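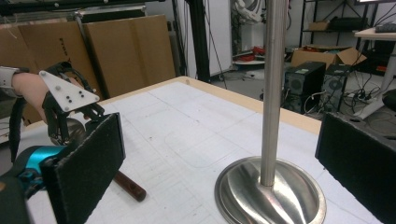

Week 3 handout — Stands, handles, and the table they live on
Kitchen Care and Storage, Aníbal Calado
11 June 2020

Picking up from last time. We did drawers and left stands for today. Bring your drawer sheets back, a few are still missing.

1. The table first

Clear it before you do anything with the stand. Everything off, onto a chair or the floor. Wipe, dry, then paper. White paper is best for this because you see every crumb and every bit of rust that comes off. Tape the corners underneath or it slides.

Paper gets scuffed fast. Fine. Change it when you can't tell old marks from new ones, don't change it after every tool, we went through a whole roll in two sessions last year. If you draw outlines for where tools go, use pencil, pressed lightly. Marker goes through.

Tables with a wood edge — mind the edge. Water sits in the join between the top and the trim and then the trim lifts. Dry along the join with a folded cloth, not just the top.

2. Stands

What we mean by a stand in this course: a pole, a base, usually something at the top to hang from. Steel mostly. Not the crock type where tools stand in a pot, that was week 2.

Points to check, in any order:
Base. Wide and heavy wins. A domed base sheds water better than a flat one, but look underneath, drips run down and collect at the rim.
Pole. Does it turn? Hold the base, twist gently. If the pole moves and it isn't supposed to, there is a screw from below. Tighten by hand, then a quarter turn more.
Hooks. Closed loops hold better in a busy kitchen, open ones are quicker. Argue about it at the break.
Height. Longest tool should hang clear of the base. Measure the tool and THEN buy the stand.

The Dulov stand I brought in has had its foot pad replaced with felt. The Le Goff one still has the rubber ring, which leaves a gray mark on paper and on some worktops. Check yours by pressing down and sliding it 2 inches. Monelia: I have only the one catalog page, sorry, will bring the rest in July.

Loading. Heavy tools opposite each other. Ladle across from the masher or similar. A stand loaded down one side tips as soon as somebody reaches for the far hook. Hang the first tool, let go, watch the base. Hang the second one oposite. Keep going round.

Unloading is the same thing backward and people forget. They take all the heavy ones off the front and over it goes.

3. Polished steel

Shows fingerprints, shows streaks, shows the whole room if it's clean. A drop of dish soap in warm water, soft cloth, straight down the pole and not around it. Then the base, center to rim. Rinse cloth. Dry cloth right away — most of the "stains" people bring me are dried water.

Don't use steel wool or scouring powder. Don't leave anything with bleach standing on it. Vinegar is OK for hard water spots, half and half with water, rinse well after.

Lift by the pole low down with your other hand under the base. If you carry it by the top hook it will swing and hit the table edge (see dents, table by the door).

4. Wooden handles

Red-brown woods look tough and mostly are, but the finish goes first at the rounded end where it gets held and knocked. Run your thumb over it. Rough or pale = needs oil. Smooth and dark = leave alone.

Never soak. Never the dishwasher. Wash the metal end, wipe the handle, dry it at once. Lay it flat on the paper to dry first and hang it up later, otherwise water runs down into the joint where metal meets wood and you get a loose handle by the fall.

Oil: food-safe mineral oil, a few drops on a rag. Leave it 25 minutes, wipe off whatever is still sitting on top. Twice if very dry. The small Rimau bottle is 200 ml and will last a household a long time, so share one between you.

Loose handles: put to one side, don't glue yet. We do rivets and glue in July.
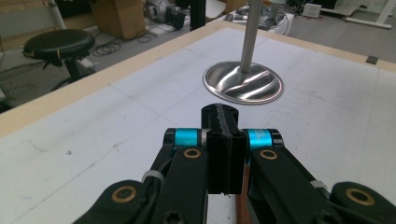
5. Laying out

Long tools away from you, short ones near. Handles all pointing the same way, toward whoever is working. Leave a hand's width between pieces so you can pick one up without dragging the next.

Metal that's been washed goes on the side you dry from, not mixed in with what's waiting. Sounds obvious, everyone mixes them up.

Keep the middle of the table open. That is your working spot, the stand goes off to one side within reach. If you are left-handed swap the lot over.

6. Packing boxes

Keep the cardboard the stand came in if you have room, flattened and stood upright against a wall, off any damp floor. Tape a note on with the name of the thing. You will want it if you move house.

For next week

Weigh or guess-weigh your 3 heaviest utensils and write them down, heaviest first.
One tool with a wood handle, clean and dry, any condition.
Soft cloths, old T-shirt is fine.
Read the sheet on knives before you come, we wont have time to go over it in class.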